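Clornus Pantry Labels

Last updated: February 2024

A small collection of household pantry labels, typed up as plain text, with notes on what each container held and how it was stored. Compiled by Bernadette Sorensen.

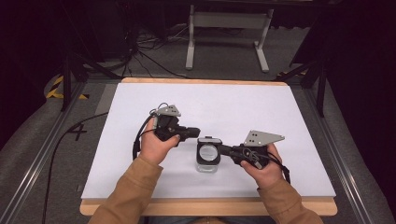
## What is in it

The set has 581 label records from 40 households in and near Hutchins. Each record is the wording of one label as the household wrote it, along with a few fields filled in afterward. Spelling was left alone. If someone wrote "cinamon" or "bk soda", that is what the record says, and the corrected form goes in a separate field.

Labels came in on paper forms or by email. Forms were typed up in January and checked once against the originals.

## Files

- `labels.csv` — one row per label
- `households.csv` — one row per household, no names or addresses
- `terms.txt` — short forms and what they were taken to mean
- `CHANGES.txt` — edits after the first release

All files are UTF-8 with Unix line endings. Commas inside a label are quoted. Open `labels.csv` in a text editor first if your spreadsheet program likes to turn things into dates. "3-4 cups" became March 4 in one early copy.

## Fields in labels.csv

- `label_id`: whole number, not reused when a record is removed
- `household_id`: matches `households.csv`
- `text_raw`: label wording as written
- `text_clean`: same wording with spelling fixed and short forms written out
- `contents`: what the household said was in the container
- `container`: jar, tin, bag, tub, bottle, other
- `date_on_label`: as written, blank if none
- `date_kind`: packed, opened, use-by, unclear
- `place`: shelf, fridge, freezer, cellar

`date_kind` is the weakest field. Plenty of people write a bare date and could not say later which kind it was. Those are marked unclear, even where a guess would have been easy.

## Known problems

Household 10 sent two forms with different answers for the same shelf. Both are in, and the second has a note in `CHANGES.txt`.

Freezer labels are thin. Several people said they label everything in the freezer and then sent only spices. There are 70 freezer records in all, most of them soup or stock.

The word "mix" appears on its own in a number of records. The `contents` field usually clears this up, but where the household left that blank we did too.

"T" and "t" were hard to tell apart on some handwritten forms. If you are working on measurements, treat tablespoon and teaspoon in `text_clean` with care and check `text_raw`.

Labels in languages other than English are kept in `text_raw` and translated in `text_clean`. The translations are by the households themselves.

## Uses

The records have been used for a label-printing template in Clurnimau and for a short talk on how people date food at home. They should also do for spelling work or for testing a search box.

They are not a guide to food safety. A date in this set tells you what someone wrote on a lid, and some of them are very old.

## Getting a household removed

Write to Bernadette with the household number. Rows are deleted from both CSV files at the next release and the removal is listed in `CHANGES.txt` by number only.

## License and credit

Free to use and change, with credit to "Clornus Pantry Labels". Printing of the paper forms was paid for by Farent.

## To do

- split `container` into glass and plastic — needs a second letter to households
- finish `terms.txt`, letters S to Z
- decide what to do with labels that have been crossed out and written over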